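Hi Su-bin,

July has been mostly software, so there's less hardware news than last time, but I'm pretty happy with where we are! The big job was the grasp planner in Zevar. The old version picked one spot on the cloth and went for it, which was fine until a hem had a second layer under it. The new one scores every edge it finds, throws out anything too close to a double fold, and hands the best 4 to the controller.

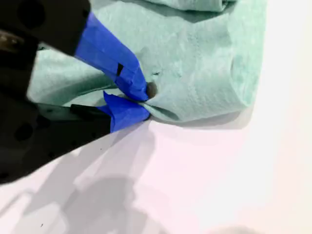 The controller side took longer than I'd promised (sorry - my fault, I left the old timing code in for too long). It now watches motor current while the fingers close and stops on the change in current, so we don't need a separate width setting for each fabric. I ran 500 closes in the simulator before letting it near the real arm, and 13 of them stopped early. I've traced 2 of those to a bad filter setting and I'm still digging through the rest.

Next up is the replay tool, so the folks at Suvville can step through a bad grasp without calling me. I'd also like to move the logs over to Nokik, if you're okay with the extra storage bill. Could we talk Tuesday?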